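Nodmont Forums > Manipulation > Software and Control
Thread: Two arms fighting each other on closed-chain grasps

quartey_ctrl
Posts: 8

Looking for opinions on a control problem before I rewrite a chunk of our stack.

Task is bimanual handling of light plastic furniture. Both arms grab the same part, so once the second gripper closes we have a closed kinematic chain. We plan both arms together in Mundton, then send separate joint trajectories to each arm controller. Arms run joint impedance at a fairly low stiffness.

It works fine on small boxes. On the stool it goes wrong. As soon as the second gripper touches, the two arms start pulling against each other. External torque estimates climb on both sides, the part flexes, and after a few seconds one gripper slips and we hit the force limit.

Grasp points for the stool, with it upside down on the table: left on the near rim, right at the base of a leg where it meets the seat.
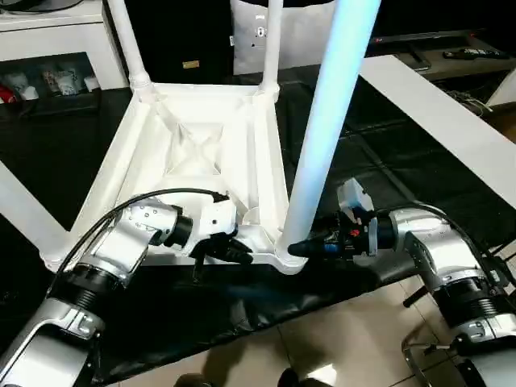 RE: Two arms fighting each other on closed-chain grasps

distdale_dev
Posts: 5

Two separate trajectories is your problem. Each controller is tracking its own setpoint and neither one knows about the other. Any calibration error between the two bases turns into internal force on the part. With a stiff box you may get lucky if the fingers slide a little. A molded rim won't let them slide.

Define an object frame, command the object pose, and compute both gripper targets from the grasp transforms. Then add a separate internal force term and regulate it to a small value. That is the standard way to do it and it isn't much code.

RE: Two arms fighting each other on closed-chain grasps

palletjack
Posts: 212

I don't agree that this is a trajectory problem. Computing targets from an object frame doesn't remove calibration error. If the bases are off by 5 mm relative to each other, your grasp transforms are off by 5 mm too, unless you measure them after contact.

OP, how do you get the right grasp pose? If it comes from a head camera, I would look at perception first. A leg collar is round and flared, and white plastic is bad for depth.

RE: Two arms fighting each other on closed-chain grasps

quartey_ctrl
Posts: 9

Head camera for the coarse pose, then a wrist camera refine step. The refine step is weaker on the right. The leg nearest that gripper gets strong light and the depth image has holes along it. I fill the holes from the model fit, so the pose looks clean in the viewer even when there's not much data behind it.

Base-to-base calibration was last done in December. The arms have been moved since.

RE: Two arms fighting each other on closed-chain grasps

palletjack
Posts: 213

Redo the calibration before you touch any code. Also stop filling the holes silently. Have the fit report how many real points it used and reject the grasp under a threshold.

RE: Two arms fighting each other on closed-chain grasps

distdale_dev
Posts: 6

Agreed on calibrating. Still disagree that it's enough. You'll get the error down to 2 mm on a good day, and that can still be plenty of force at your stiffness. Re-zero the grasp transforms after both grippers close: read both flange poses, save them relative to the object frame, use those from then on. That handles palletjack's objection.

RE: Two arms fighting each other on closed-chain grasps

quartey_ctrl
Posts: 10

Update. I recalibrated and put in the re-zero step. Internal force during the stool hold is now well under the limit and it stays flat. I haven't written the internal force controller yet.

The tube frame is a different story. We work on that one at floor level, over the black mat, with the right gripper clamped on a corner joint and the left arm coming in from the left side.

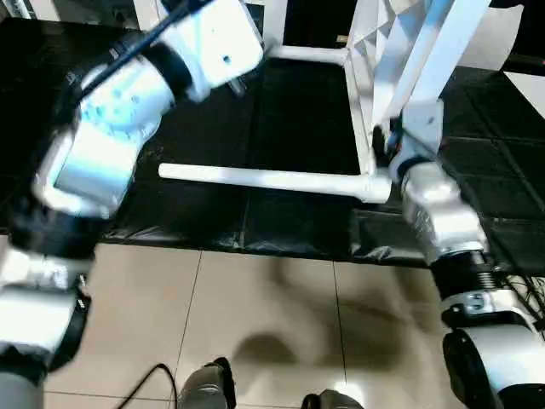

The planner keeps rejecting left arm approaches with a collision against the frame, including ones that clear it fine on the hardware. I traced it to the collision model. Mundton wraps the attached object in a convex hull, so the open rectangle between the tubes is treated as solid. Anything that needs to pass through or reach inside it gets thrown out.

I split the frame by hand into one capsule per tube and planning succeeds, but each query got slower. Is there a decent automatic decomposition, or do people just do this by hand?

RE: Two arms fighting each other on closed-chain grasps

mwhite_robotics
Posts: 31

By hand for tubes. Automatic convex decomposition on thin parts gives you a pile of slivers and the query time gets worse. Capsules are cheap. If it's slow, check that you are not testing every capsule against the gripper that holds the part. Those pairs belong in the allowed list.

RE: Two arms fighting each other on closed-chain grasps

distdale_dev
Posts: 7

I'd be careful with that list. If you allow the whole right arm against the frame you will miss a forearm hit when it rotates. Allow the fingers and palm only.

RE: Two arms fighting each other on closed-chain grasps

quartey_ctrl
Posts: 11

I had the wrist in there as well. Taking it out now. The fingers and palm were still being checked on 2 of the capsules, so that explains part of the slowdown. Will post timings once I've rerun the set.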